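Safe Working Rules for Humanoid Robots in Shared Rooms
Progress report to the Vanton Fund, second reporting period
Prepared by the Merley working group 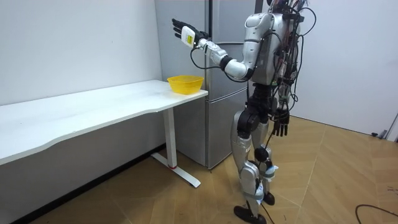

1. Purpose of the grant

The Vanton Fund supports Merley in writing a set of working rules for humanoid robots used in rooms laid out like homes and small kitchens. The rules are meant for small teams that already have a machine and a room but no safety officer of their own. This report covers the period to the end of October. It sets out what has been written, what has been tried in daily work, where we are behind, and what we ask the Fund to agree to.

2. Where the work stands

The draft now has 73 rules, up from 30 at the end of the first period. Most of the growth comes from splitting long rules into short ones that a person can check before a session and sign for. The sections on starting up, stopping, people in the room and record keeping are complete in draft. The sections on cables and on household appliances are in use but still changing. The section on floors has been started.

Two sites are working to the draft: our own room at Merley and the partner site at Arura. Both log every session on the same form. At the close of the period the shared log held 3,839 entries. An entry is one run of one task, whether or not it was completed.

3. Cables

Cables take up more of the draft than we planned. A full-size machine on a long lead has wiring in three kinds of place: on the body, between the body and the floor, and across the floor. The first draft treated all of these as one subject. They are now separate.

For wiring on the body, the operator checks each loop by hand with the power off and the arms moved slowly through their full reach. A loop that can catch on a table corner or a door handle is tied back before the session starts. Exposed bundles at the shoulder and upper back are looked at from both sides. In the picture at the head of this report the bundle at the top of the torso and the lead running down between the feet are the sort of places these rules are written for.

For cables on the floor, the draft asks for one route, agreed before the session and kept clear of the feet and of the way out. The Arura team objected to the first wording, which required a cover over every floor cable. A cover makes a raised edge, and they did not want one where the machine steps. The revised rule allows an uncovered cable inside the working area if a second person is holding the slack. Outside the working area the cover is still required.

4. Hands and reach

The reach rules set a distance that people keep from the machine while its arms are powered. It is measured from the fingertips with the arm fully out, in any direction, and includes the space above the table. The earlier draft measured from the body, and people at both sites read it in different ways.

A raised hand is treated as a moving hand, even when the machine is standing still. Nobody reaches under it to move a basket, clear a table or pick something up. The operator lowers the arm or stops the machine first. This rule is unpopular with staff who reset the table between runs, as it adds time to each one. We have kept it.

5. Tables, baskets and appliances

Objects for a task are set out before the arms are powered. Glass and full containers are not used in training sessions. Light plastic items, such as the yellow basket, are allowed at any point on the table, including close to the edge.

Appliances were left out of the original plan and have been added at the request of both sites. The main point is space: a machine standing next to a refrigerator has less room to step back, and so does a person. The draft now asks that one side of the machine is always open, and that the operator does not stand on the closed side. Doors stay shut unless opening them is the task. We have not settled what to say about appliances that are plugged in, and will take advice on this.

6. Stopping

Each session has a named person holding the stop button, who does no other job. At Merley this has been kept to throughout. Arura reported a number of short sessions where the operator also held the button. They recorded this themselves, and we have agreed that such sessions will not be run again without a second person present.

7. Delays and spending

The floors section is late. We had meant to use test work from Nigatu on grip and loose flooring, and their results have been put back to the next period. The outline is written and the rules will follow once we have the figures.

Spending is within the agreed budget. Travel to Arura cost less than planned, and printing cost more - the wall cards had to be made again when the reach rules changed.

8. Next period

We will finish the cables and appliances sections, complete the floors section when the Nigatu results arrive, and send the full draft to outside readers. The checklist will be cut down to one side of paper for use at the door.

We ask the Fund to agree to move the floors section into the next period, at no extra cost, and to let us spend the unused travel money on a further round of wall cards. A copy of the current draft is sent with this report.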